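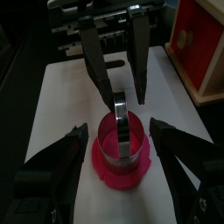
Teaching by Demonstration

Teaching by demonstration is a way of getting a robot to do a job by showing it the job, so that a person doesn't have to write out every movement in code. The person either takes hold of the arm and guides it along (hand guiding) or drives it from a short distance with a matching set of controls (remote control, or teleoperation). Joint positions and camera views are saved the whole time, and a learning program later looks for what the good runs have in common.

Household objects are great favorites for this kind of work, and it's easy to see why people grow so fond of them! A stainless steel cup standing on a bright pink mat, for instance, makes a fine target for two arms reaching in from different sides, and its shiny wall gives the cameras plenty of reflections to cope with.

Methods

Hand guiding suits slow, simple motions, though the teacher's own arms and sleeves tend to wander into the camera views. Remote control keeps people out of the way, but it takes patience to learn (beginners nearly always close the fingers too early). Many groups put a small camera at the wrist, where it can watch the fingertips and the object together.

The Bekthorpe course

The training course at Bekthorpe, later copied at Lurnbridge, asks each newcomer for 25 practice runs before any are kept. Its first shared collection, finished one August, held 176 runs of cup handling, each lasting roughly 10 seconds.

See also: Kadville method; Swanepoel controller

Contact the editors | Copyright notice | Last edited October 10, 2024 | Back to top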